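Teleop / hand-guiding catch-up, February 13, 2024

Present: Hauke Haberkorn (chair), Munasinghe (operators), Jindovley rep by phone, me on minutes. Zustell sent apologies, will read these.

**1. Last minutes**

Accepted. One fix: the Nondon task is "pick, turn, place", not "pick, place, turn". Whoever has the old sheet, bin it.

**2. Where we're at with demos**

- 271 demos recorded on the turn-and-place task. Target is 900 by end of May.
- 62 of those thrown out on review. Mostly operator pausing mid-reach to think, then carrying on. Policy learns the pause.
- Hauke wants pauses trimmed instead of binning the whole run. Munasinghe not keen, says the trim leaves a jump in the joint positions and we'd be swapping one fault for another. Went back and forth on this a fair while.
- Agreed: try trimming on 8 of the rejected runs, compare, bring it back next meeting. Don't touch the originals.

**3. By hand vs remote**

Long item. Hauke's view is that hand-guiding gives nicer paths for the turn, because you feel the part seat. But your arms end up in the wrist camera view and the arm feels heavier when it's being pushed, so runs are slower. Remote is cleaner on camera but new operators overshoot on the way down.

Jindovley asked if we could mix the two in one set. Munasinghe said fine so long as every run is tagged with how it was done. Currently they're not, there's just a free text box and people write whatever. "hand", "HG", "pushed it", blank.

Agreed: drop-down, two choices, required before save. Hauke to do.

**4. Fingers and start pose**

Start pose has been drifting between operators. Some start with fingers open, some closed, some halfway. From now on closed, pads touching, nothing held, pointing out over the table. Check it in the wrist view before hitting record. If the pads aren't meeting along the seam, stop and re-zero the gripper, don't just squeeze harder.
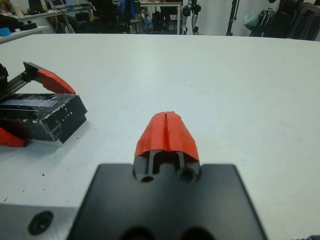 Can one operator drive both arms in the same demo?

Only once they've been signed off on single arm first. Two-arm runs by new people have been the worst for overshoot, and the second arm tends to get forgotten and left hanging mid-air while they look at the other one.

Munasinghe to write up what "signed off" means, at the moment it's her say-so. Wants a short run of clean single-arm demos with no pauses, watched by somebody else. No number set yet.

Also under this item: pad wear. Pads get swapped when grip starts slipping, but no record of when. Matters for the data as a worn pad makes operators close earlier. Log it in the session notes, date and which arm. Left and right separately please.

**5. Remote lag**

Operators complaining of lag on the remote controller in the afternoons. Hauke had a look, thinks its the video feed and not the control side, as the arm moves on time but the picture is behind. People then correct for something that's already been corrected, hence the wobble on approach.

Options:

- drop the resolution on the operator's view only, keep recording at full
- wired feed for the wrist cameras
- record in the mornings (Munasinghe: no)

Going with the first one as it's free. Wired feed to be priced in case.

**6. Zustell handover**

They want the first batch with the tags in, not before. So item 3 has to be done first. Hauke to let them know. Batch to include failed grasps too where the operator recovered, they asked for these specificaly. Keep them in a seperate folder.

Jindovley asked who relabels the existing runs. Silence. Munasinghe's team will do the ones they remember, rest go in as "unknown".

**7. Other business**

- Foot pedal for record start/stop. Everyone wants it. Hauke has one in a drawer, will try it.
- Operators to swap after each block, even if they say they're fine.
- Nondon asked for a second task (stacking). Parked until the turn task is at target.

**Actions**

| What | Who |
|---|---|
| Drop-down for hand/remote | Hauke |
| Trim test on rejected runs | Munasinghe |
| Sign-off rules for two-arm | Munasinghe |
| Lower operator view resolution | Hauke |
| Price for wired feed | me |
| Tell Zustell re tags | Hauke |
| Pad swap line in session notes | me |

Next meeting once the trim test is back. Hauke to send time.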